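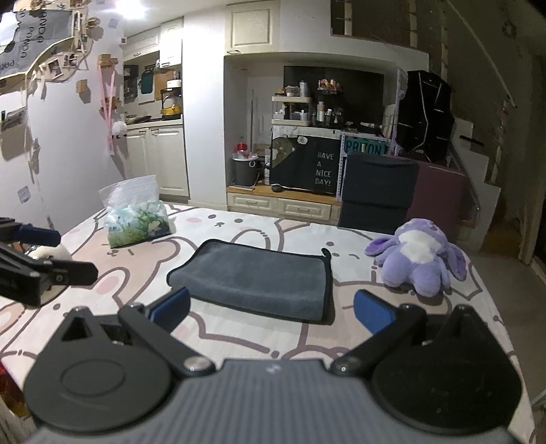
Plush toy on the table, pink and white cloth. Thread on the Dunolon residency below, it's long, sorry

1/ So. Dunolon. Two choirs, one from Stutevholm, one from Valparaíso, sharing a stage in February. I'm doing the program notes and half the scheduling. Send coffee

2/ The idea came from Nicanor Camacho, who wanted the lullabies his aunt sang put next to Nordic rowing songs. Same rhythm in places. Really the same. I have played them over each other maybe too many times

3/ First half: songs with a narrator, no set, one lamp. Second half: dancers come in, charango and nyckelharpa together. Tuning those two to each other is its own drama

4/ Money. We have 2,605 euros left for travel. That is not 14 singers. It's not even close to 14 singers. Bundeo said they'd look at covering the flights, no answer yet

5/ Hall seats 200. 117 tickets gone already and we havent put a poster up. Dragica Radulović designed one, it's gorgeous, the printer has the wrong file. Calling them after lunch

6/ Language question still open. Surtitles or a printed sheet? Surtitles need a projector and an operator. Printed sheet means everybody rustling in the quiet songs
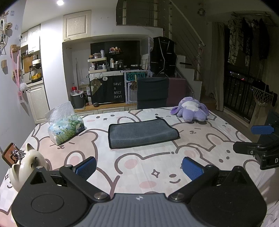 Senad Zupan replied: printed sheet, but hand it out at the interval. Let people hear the first half without reading. They'll follow the narrator fine

7/ ok I kind of love that?? Narrator would need to do a bit more in the first half then. Asking Siamak Mahmoudi tonight if he's up for extra text

8/ Also need beds. Four singers still without a host family. Spare room near the Trajkovski stop, or anywhere on that line, message me. They're out reheasing all day, you'd see them at breakfast

9/ Workshop for kids the morning after the concert, free, no sign up. They learn one rowing song and one lullaby. Bring socks, the floor is cold

10/ Aurel Oprea is recording both nights for radio so please please no phones. More when Bundeo writes back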